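Home | Projects | Reports | Contact
February 7, 2024, by Kourosh Amini

Bench tidying, project report

Our group wanted to know if a tidy bench saves time. I doubted it from the start. Kombo, our storage plan, gives each item one place.
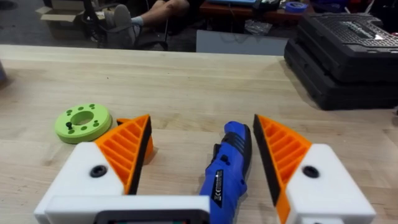

The blue tool was meant to go back after every job. I am not sure anyone needs a rule for that.
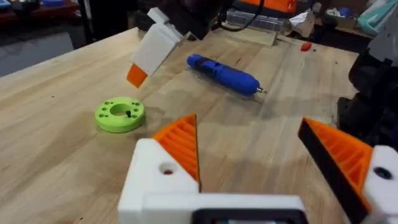 Vollau, November

The green ring has no obvious home. The plan says "small parts", but so is half the bench.

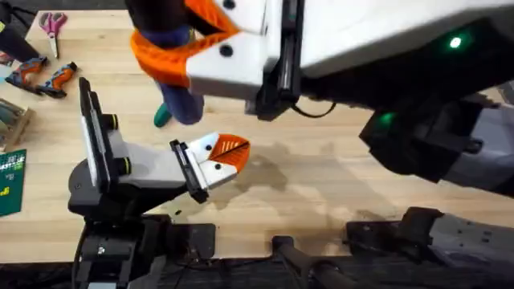
Results

Over 20 trials were timed. The gain was 2 seconds, which I would not call a finding.
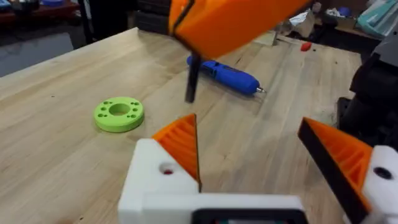

A longer test might show more, though I would want 100 trials before believing it.

Contact: Nelis workshop, Flikville | Back to top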